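Planning and budgeting for a bench arm cell: frequently asked questions

12 shares | 3 comments

What does the Mekmont quote cover?

The arm, its controller, the base plate and one two-finger gripper. It does not cover tables, partition walls, mains work, spare fingers or anything the arm is going to handle. Delivery is a separate line. Check that the quote names the flange adapter for your gripper. If it is missing, ask for it to be added before you raise the order.

How much should we allow on top of the arm?

For a single-arm cell we allow up to 300 hours of staff time in the first year, covering set-up, task writing and fault finding. Bought items outside the main quote came to £1,971 at our Pusta site. Most of that went on tables and walling. Cables and fixings were the part we had left out of the first budget.

Do we need a special table?

No, but it needs to be stiff. A table that rocks will spoil repeat positions and you will spend days looking for the fault in software. We use plain white tops with a matt finish. Gloss tops cause trouble with overhead lighting.

How much floor space does one cell take?

Plan for the full reach of the arm plus a walkway. Our cells have a working table in front and a second table behind it. The second table takes poles and power, which keeps them off the working surface. If you fit partition walls, leave a gap at the rear for access to the sockets.

Should we buy the two-finger gripper or the suction tool?

For kitchenware, the two-finger gripper. Lids with a knob, pan handles and jars are all within its range if the part is not too wide for the fingers. The suction tool costs £460 more and needs an air supply. It is the better choice for flat packs and trays. Do not buy both until you have run your own parts.

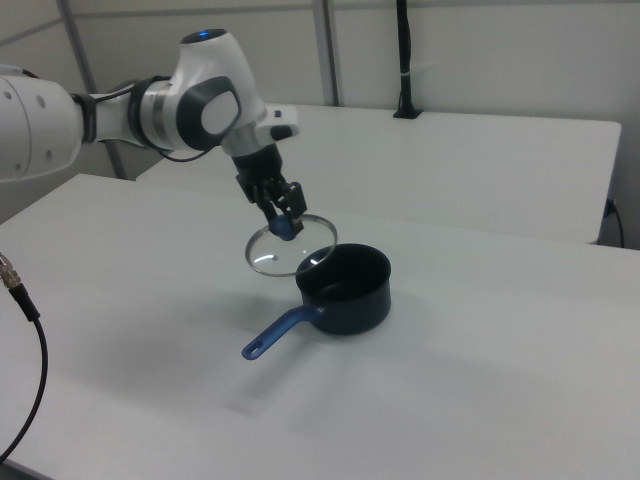
Two-finger gripper holding a glass lid by its knob, with the saucepan on the table.

Does a glass lid need a different grip from a metal one?

The grip is on the knob, so the lid material matters less than the knob shape. A lid held by a single knob can tilt. Allow for this in the approach height and in the clearance over the rim. Buy spare lids of the same model at the outset – a replacement with a different knob means teaching the grip again.

What is the lead time?

The arm reached us in three weeks. The walling took longer. Order fixed items first and book the electrician against the walling date, as the arm can wait in its box.

Who supplies cable parts and fixings?

Stikden, on a standing order. Specify cable lengths with slack for the full sweep of the arm. Loops that are too short will pull at the joints, and loops that are too long will catch on the work.

Is a service contract worth having?

In the first year, no. Wickramasinghe offer a yearly visit with parts at list price, and the arm is under warranty for that period anyway. From the second year we take the visit and hold one set of fingers in stock.

Can the cost be split over two budget years?

Yes. Put the arm and controller in the first year and the second gripper, spares and service in the next. Requests for the coming year close in February. Send the quote with the request – estimates without one are returned.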